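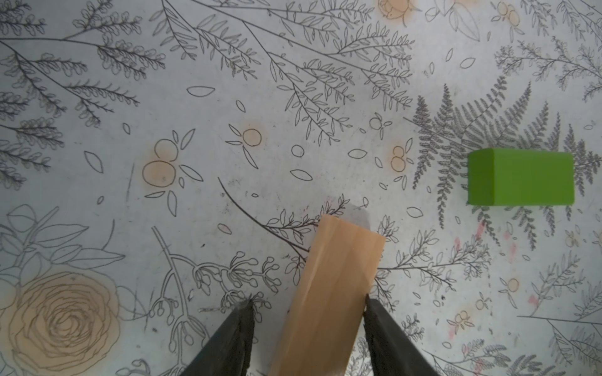 The robotics club at Nirkdale started with one robot arm and a long waiting list. Members spent the first year writing code on paper and hoping for a turn. It now has two arms, bolted to the same rail, and 20 students who share them in two-hour slots after class.

The job this term sounds easy. Pick up a block, carry it, set it down where the plan says. The students show the arm a move by steering it by hand, save the run, and later train a program on the saved runs. They have roughly 4,000 so far.

Most of the work is repetition. A block that sits at a slight angle needs a different approach from one lying straight, and the fingers have to close without pushing it away. Two blocks of the same color are harder again - the program has to settle on one and stay with it.

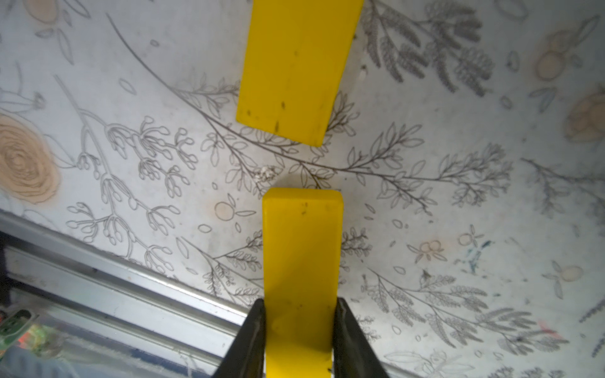
Zeng thinks the club should record fewer runs and look at each one more closely, and adds that a bad run saved by accident can cost a week of guessing.

The club is split on that. Some members now go through the day's runs before they leave and delete the poor ones. Others keep everything and sort it out later.
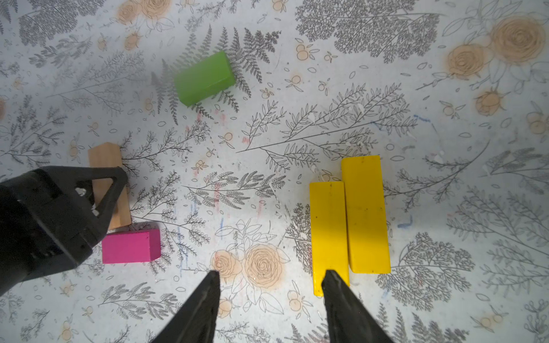

Green, magenta, yellow and plain wood: blocks on the club's patterned tabletop.

In July the students take their work to the Gisthorpe meet, where 9 school teams will run the same task on their own equipment. Points are given for blocks placed, and there is a separate score for the written log. Last year the club lost most of its points on the log.

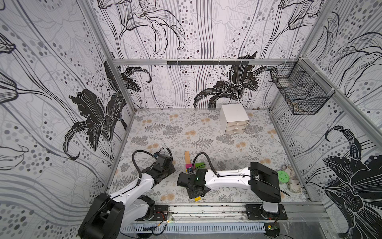 The two arms share one rail at the front of the workcell.

Contact the Bestix features desk | © 2020 Bestix | Back to top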